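UMTON PARISH COUNCIL
Minutes of the Allotments and Open Spaces meeting held in the Tavik Room, June, 7.30 pm

1. Apologies
Apologies were received and accepted.

2. Minutes of the previous meeting
The minutes were approved and signed by the Chair, with the spelling of Deák Lane corrected under item 5.

3. Water supply, Deák Lane
The Clerk reported that the standpipe by the lower gate had failed again. A quotation of £1,000 had been received from Niltell for a new pipe and tap. Members noted that the upper tank held 2,000 litres and would serve the plots in the meantime.
RESOLVED: to accept the quotation.

4. Waiting list
The list stood at 21 names. It was agreed that plots 2 and 14 be offered at half size, and that tenants giving up a plot be asked to clear it first.

5. Hedge on the northern boundary
Cutting would be put off until the nesting season had ended. The neighbouring owner was to be informed in writing.

6. Rents
No change to rents was proposed for the coming year. The Clerk was asked to send reminders to tenants in arrears.
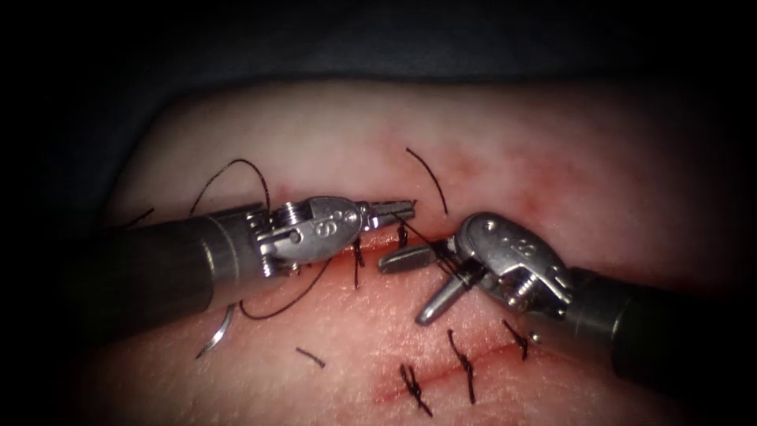

7. Questions from the public
A resident asked: When will the new tap be in use?
The Chair replied: Work is due to start within a month of the order being placed, and a notice will be put on the lower gate once the supply is on.

8. Next meeting
To be held in the Tavik Room at 7.30 pm. The meeting closed at 8.40 pm.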